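About Hongate

Print this page | E-mail to a colleague
Shares: 581

Hongate teaches management to people who have already been made managers, usually by accident. Somebody left, somebody else was good with spreadsheets, and by June there was a new name on the door and a team of four waiting to be led.

Senthil Varghese and Tania Kanagaratnam started the school after meeting on a leadership retreat where they were asked to build a bridge out of spaghetti. The bridge fell down. They got on well and agreed that for 800 pounds a head they might have learned to read a balance sheet.

So our courses are about balance sheets. They are also about how to sack someone decently, how to run a meeting that finishes, and what to do when the founder's nephew wants a job. Hemant Bhatia teaches the money side and has strong views on overdrafts. Rizwan Ranasinghe teaches the people side and will make you practise the awkward conversation out loud, twice, with him playing the employee. He sulks very convincingly.

We work mostly with family firms and smaller companies. Weltano has sent us its supervisors for years. Zirkari sent its directors, who asked to be taught separately from one another.

We don't award a certificate with a gold edge. You get a reading list, a phone number that is answered until six, and an invitation to the autumn supper, where former students complain about their current students.

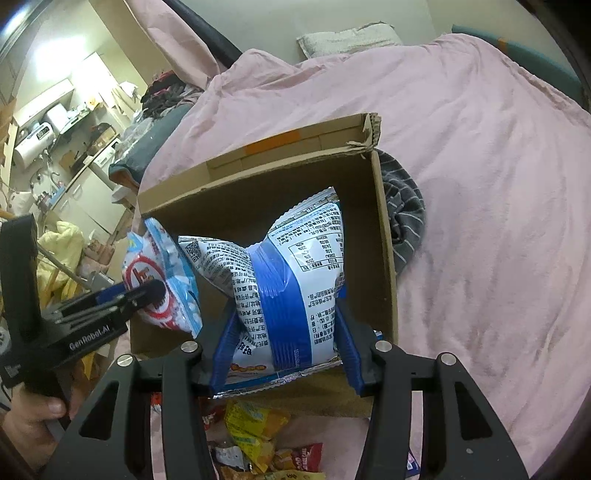
Snack bag and cardboard box.

Courses run for 2 terms, in the evenings, above the old Ibarra showroom. There is a lift – ask for the key. Fees are on the bookings page and they include the workbook, though not the parking.

Page last revised October 20, 2021

3 comments

Tanvir Gunawardena: Did the evening course last year. Rizwan cried during my redundancy speech and I gave him his job back. Apparently that was the wrong answer.

exdirector: Is the overdraft session available on its own? Asking for my brother.

M.P.: Parking link is broken again.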